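Search projects
Enter keyword

We use cookies to keep you signed in and to count visits. Accept | Settings

Getting to Istthorpe Without a Car: A Visitor Access Study
Themba Le Roux
Travel and Tourism Studies, final project

1. Background

Istthorpe gets most of its visitors by road. The town has one parking lot near the harbor, and in August it is full before 10 a.m. The town council has said it wants more people to come by train and bus, but there is little written down about how hard that is for someone who has never been before. My project looks at the trip from Vasodia, the nearest city with a mainline station, and asks where visitors get stuck.

I picked Istthorpe partly because I know it. My aunt lives on the Lustia side of the bay and I have taken the 295 bus more times than I wanted to. I tried to keep that out of the results, but it did shape the questions.

2. Method

I did two things. First, I made the trip from Vasodia to the harbor by three different routes and wrote down every point where I had to ask someone, look something up, or wait. Second, I put out a short paper survey at the Ntuli Guesthouse and at the ferry office. I got 90 completed forms back. Four more were left out of the results because only the first page was filled in.

The survey asked how people arrived, what information they used to plan, and whether they would make the trip the same way again. There was a blank space at the end for comments. Most people used it.

3. The routes

The direct bus is the 295. It leaves from behind Vasodia station, not from the front where the other buses are, and the sign for it is on the far side of the taxi line. The ride is comfortable and the views after Lustia are very good, especially from the left side.

The second route is train to Lustia and then the ferry. This is the one I would recommend to a visitor with time. The crossing is short and you arrive right at the harbor. The trouble is that the train and ferry timetables are printed by different offices and do not mention each other. On my first try I missed the boat by 2 minutes.

The third route is train to Lustia and then the coast path on foot. It is only practical with a light bag and in dry weather. The path is well marked until the quarry, where there are two signs for Istthorpe pointing in different directions. Both get you there. The upper one is much steeper.

4. Survey results

More than half of the people who answered had come by car. Of those, most said they had not known there was a ferry. People who came by bus were mostly returning visitors who already knew where the stop was. The most common comment was about luggage, and the second most common was about the last bus back, which leaves too early for anyone who wants dinner in town.

Online information did not help much. The visitor page for Istthorpe had 1,203 views in the month I checked, but the transport section was one paragraph long and gave an old fare.
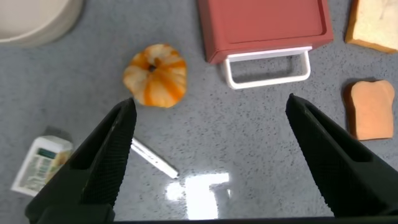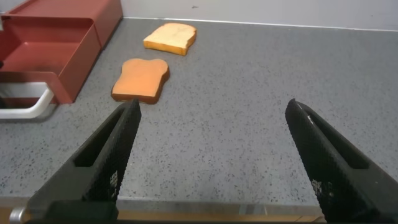
5. Recommendations

A combined train and ferry timetable would fix the biggest problem, and it could fit on one sheet. The 295 stop needs a sign people can see when they come out of the station. I would also ask for a later bus on summer evenings, though I understand this costs more than a sign.

6. Limits of the study

The survey only reached people who had already made it to Istthorpe, so it says nothing about those who gave up or went somewhere else. It also covers one summer only.

Recent projects
Signs and Wayfinding at Vasodia Station
Off-Season Room Rates in Small Harbor Towns
Walking Tours in Lustia: Who Takes Them?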